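ok robotics club thread, Perkanance end of year table clear challenge. typing between runs so sorry in advance

the task: two arms, one table, bunch of ordinary stuff on it. arms have to pick each thing up and put it where the card says. no touching anything by hand once the run starts. Gollell set the rules this year and they are fussier than last years

we get 9 minutes a run. sounds like heaps. is not heaps

our team is doing the grasping side, the other half of the club has the planning code. we merge tonight. pray for us

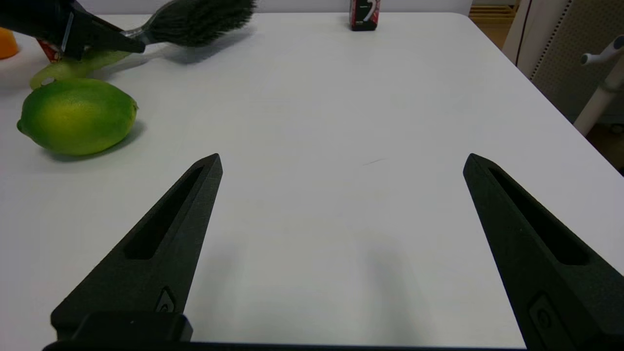 biggest headache so far is anything that rolls. fingers come in at slightly different heights, one touches first, off it goes. we've slowed the close right down and it helps a bit

also learned the hard way: recalibrate AFTER you move the table. not before. we lost most of a morning to that. someone bumped a leg and every grasp was off to the left

for anyone asking, yes we trained it on our own demos. over 400 of them, all recorded by club members after class. my shoulders know every single one

the early demos are pretty bad tbh. you can tell who was hungry. we threw out the worst and it got better straight away, so lesson there, look at your data before you blame the model

lime is the one I care about. it's a small target, it's shiny, and the wrist cam sees it at the side of the view way before the fingers are anywhere near it

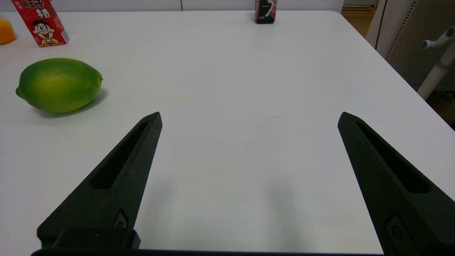 wrist cam view, fingers open, lime off to the left

things we changed this week, mostly so I remember for the write up:
gripper opens wider on approach
slower close
wrist cam exposure locked, auto was hunting whenever a shadow went over
waits a beat before lifting

the wait was a first year's idea and I was grumpy about it and it's staying in

someone asked about the Heydari arms kit, no we didn't use it, looked at it in December last year and it was out of our budget. no idea if it's any good sorry

ok merge happened. planner and grasping are talking to eachother. first error was a left/right mix up in the arm names which is so dumb but also took two of us an hour to find

if you're starting a project like this name your arms something you can't confuse. ours are still called left and right. too late now, it's in all the files

drinks carton is next on my list. if you squeeze it like you squeeze the lime it bends, if you don't squeeze enough it slides. so now there's a separate grip setting for it. not elegant. don't care

brush is easier than it looks as long as it goes for the handle. if it goes for the bristles just stop the run and save yourself the time
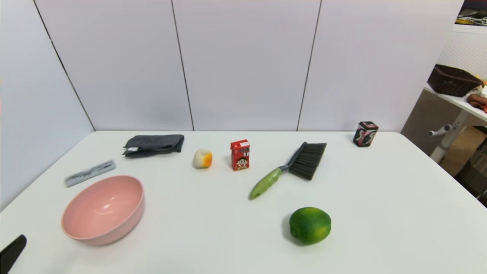
Full layout from the head cam. 8 things on the table, lime at the front right

the card for our practise layout has the bowl as the drop spot for the fruit. Gollell can swap the card on the day tho so we're training with the bowl in a few different places

head cam picks the object, wrist cams do the last bit. we tried wrist cams only and it just wandered about like it was looking for its keys

to the person who asked why not suction: rules say fingers. also brush bristles lol

heading to Hastthorpe for the actual event with both arms in the back of a van and every blanket we own. if you have tips for packing arms please reply, the colour coded cable bags were a good start but the bases are heavy and awkward

still to do: spare finger bolts, print the cards, charge the laptops, back up the weights to 2 drives this time

someone eat something before the next run please. me included

will post the run times once we've got a full set, probly late

ok we're up again, bye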